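Lamrani Workroom
July 25, 2021

Floor and table thread, as promised to the people who asked in June what I was doing to the workroom. It's finished enough to write up. Long one, mute me if you don't care about grout.

The room is at the back of the house. It was a larder and a coal store before the wall between them came out. I use it for cutting fabric, packing orders and anything that needs a big flat area. It had carpet tiles when I moved in, stuck down with something black that never quite let go.

I put up with the carpet for over 7 years. Pins went into it and stayed there. So did thread, and chalk dust, and once a whole pot of eyelets.

What I wanted was a hard floor I could sweep, in a colour that would show a dropped pin. Dark floors are no good for that, and white is miserable to keep in a room with an outside door.

I went for a light grey tile, Nastetti, from their plain range. On the website it looks like a cool grey. In my room it's warmer than that, a bit towards beige. I had a sample at home for a fortnight and moved it about the room at different times of day, and I'd recommend doing the same. It changes more than you'd expect.

There's a faint sheen on it. Not shiny like a bathroom wall, but when the light lands on it you do get a bright patch. I thought it might annoy me when I was working. It doesn't, I just put the chair facing the other way.

They do the same tile in a fully matt finish. I tried that sample too and it held on to every scuff from my shoes, so I sent it back.

Getting the old adhesive up was the worst part by far. I tried a scraper, then a wider scraper, then a hired floor stripper. The hired one did in a morning what I hadn't managed in a week. It cost 35 pounds for the day and I should have started with it.

Wear a proper mask for this, and if your adhesive is old and black get it tested before you touch it. Mine was tested and came back clear. You send a bit off in a bag and wait for the email. Don't skip it.

Under the adhesive the concrete was sound but not level. It dipped towards the outside door. I poured levelling compound and left it alone for longer than the bag said, as the room is cold and I didn't trust it.

Tiling itself was slow and fairly pleasant. I laid a dry row first so I didn't end up with slivers along the wall you see when you come in. The slivers went behind the shelving.

Spacers: 2 mm. I was told by several people online to go wider on a floor like this. I like a thin line and the tiles are cut very true, so I stuck with it and it's been fine so far. Ask me again after the winter.

Grout. I went dark. The shop kept suggesting a matching grey, and I can see why, it would have made the floor look like one big piece. But I've had pale grout before, in a kitchen, and spent too much of my life on it with a toothbrush.

The dark line is thin enough that it doesn't make a grid of the whole room. You notice it when you're close and not so much from the doorway. It's also handy for lining things up when I've got a long length of cloth on the floor, which I hadn't planned.

If you do dark grout on a light tile, clean it off sooner than you think and use more clean water than you think. I left one corner while I had lunch and there was a haze on it that took days to shift. White vinegar did nothing. The proper haze remover did, in one go.

Somebody will ask, so: I did seal the grout, 2 coats, with a small brush. It was dull work and hard on the knees. I don't know yet if it was worth it.

Now the table. The old one was a pair of doors on trestles. It was the right height but there was a join down the middle, and every rotary cutter I've owned has found that join.

The new one is the Ferkum in the pale grey. I ordered it from Dradetti because they'd deliver to the back of the house and the others would only do kerbside. It came well wrapped, with a lot of cardboard that I've kept for packing.

The top is smooth with nothing on it, no grain and no pattern. That was what I was after. A pattern under a cutting line makes my eyes go funny by the afternoon.

Colour again. It's a pale grey with a tiny bit of lavender in it depending on where you stand. Next to the floor you can tell they're different greys. The table looks cooler and the floor looks warmer. On paper I thought they'd match and I was a bit put out for a day or so. I've come round to it. If they matched exactly I'd be walking into the corners.

I did consider the same table in white, which is cheaper. White thread and white interfacing vanish on a white table. On the grey they show up, only just, but enough.

The edge is straight and long and I use it as a guide more than I use a ruler. Fold on the edge, smooth it back, cut. For anyone choosing a table for this sort of work, check the edge before you check anything else. A rounded one is kinder to your hip and no use at all for folding against.

Height. I'm not tall and the standard height is a little low for cutting even so. I've put it up on blocks. I'd like to make something neater but the blocks work and they don't shift about on the tile.

On that, anything standing on this floor wants a rubber foot. Metal squeals and bare wood slides. I changed the feet on the stool, the shelving and the ironing board. A bag of assorted black ones from the hardware shop did the lot, and there were spares, which live in a jar.

Wiping the table down: warm water and a drop of washing-up liquid, then a dry cloth. Tailor's chalk comes off with that. Air-erase pen comes off on its own if you leave it. Biro does not come off with either. I haven't tried anything stronger and I'd rather have the biro mark than a dull patch.

I don't iron on it. It might be fine. I'm not finding out.

Sweeping the floor: a soft broom first, then a damp flat mop. The cheap string mop left streaks on the sheen and I gave it to the shed. Threads are the thing that get left behind. They cling to the mop and come off again a foot further on. A rubber broom, the kind sold for pet hair, gets nearly all of them.

Pins are now very easy to find. You hear them land, for a start. I keep a magnet on a stick by the door and go round with it at the end of the day.

Things I'd do differently. Hire the stripper first. Buy an extra box of tiles at the beginning, as the second lot I ordered was a slightly different batch and I had to mix them in so it wouldn't show. Move the socket before tiling and not after.

Things I wouldn't change. The dark grout, the plain top, and having the table stand clear of the wall so I can get right round it. It takes up more of the room that way and it's worth it every time I cut something long.

A few replies in one go. Yes, it's cold underfoot in the mornings. I've got a rubber mat where I stand most. It also saves the tile if I drop the shears, and I do drop the shears.

No, I didn't put in underfloor heating. I looked at it, and it meant raising the floor, and then the door would have needed cutting down. It's an old door and I like it the height it is.

No, the tiles aren't slippery when dry. When they're wet I'm careful by the outside door. There's a coir mat there now and it sheds, so I've solved one problem and made a smaller one.

To the person who asked about cracks: none yet. I went over the floor tapping for hollow spots with the handle of a screwdriver and found one under the window. I've left it. If it lifts I've got tiles put by, and enough grout left in the tub to do it.

Still to do: skirting along the long wall, a proper light over the table, and a rail for the paper rolls, which are leaning in the corner and falling over whenever the door goes. I'm after a rail that fixes to the wall and doesn't need legs, to keep the floor clear for the broom. If anyone has one they like, tell me the make.

Last post for now. Table edge and floor together, with the two greys and the grout line.
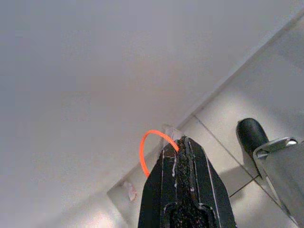
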